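The Carrot Test
A sorting gripper passed every trial its maker set. Then the light changed.

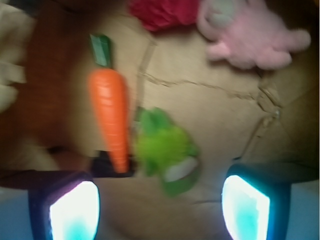

Twelve tries, then a dead stop

Drallamero sells a two-finger gripper with lit pads, and it sells it hard. The brochure promises hands that "know what they hold." I spent two mornings at Clametti, a small outfit that sorts used toys for resale, watching those hands work through cardboard boxes of plush animals and play food. I came away less sure than the brochure.

The toy carrot was supposed to be the easy one. It doesn't squash and it doesn't have loose fur. Plush is where grippers usually get into trouble, and the arm had no problem there. It pulled out soft toys all morning. But on the carrot it closed, reported a good hold, lifted and swung over to the bin with nothing between its fingers. It did that 12 times in a row. Then it reported a jam that didn't exist and locked itself out for 16 minutes.

An empty hand is a cheap mistake when the thing left behind is a toy vegetable. What bothered the floor staff was the report. The log for all 12 tries says "object secured." Anyone reading the numbers from an office would have seen a perfect run.

What the pads were looking at

The pads work by sight. Each one is a soft, glowing surface with a sensor behind it, and the software, a package called Xue, watches how the surface changes when something presses against it. A firm press changes the picture a lot. A light brush changes it a little. Somewhere between the two there is a line, and everything rides on where you draw it.

Clametti had moved the cell in June to a spot under a skylight. Nobody told Drallamero, and nothing in the manual said anyone should. The staff's theory is that daylight leaked into the pads at certain angles and Xue took the brightness for pressure. Drallamero's answer, when it came, ran to one paragraph and blamed "site conditions." Maybe so. A window is a pretty common site condition.

The theory doesn't cover everything, either. Why the carrot and not the plush? One guess is that the taper let it slip away as the fingers closed, leaving a brief real touch that the stray light then stretched into a false one. I find that believable. I haven't seen it proved.

The fix, such as it is

Flodine, the shop that installed the cell, put up a shade and added a plain weight check at the wrist. If the arm thinks it has something and the weight says otherwise, it opens and tries again. They ran 400 picks with the new setup and had no false reports. Good. They also ran them with the shade down the whole time, so we still don't know which of the two changes did the work – or whether one of them did nothing.

The weight check costs money and slows each pick. Drallamero lists it as an option. I asked why a machine that can't always tell a full hand from an empty one would ship without it, and was told that most customers don't need it.

Clametti has asked for 60 more picks with the shade up, at noon, carrots included. As of January 23, 2023, the date hadn't been set.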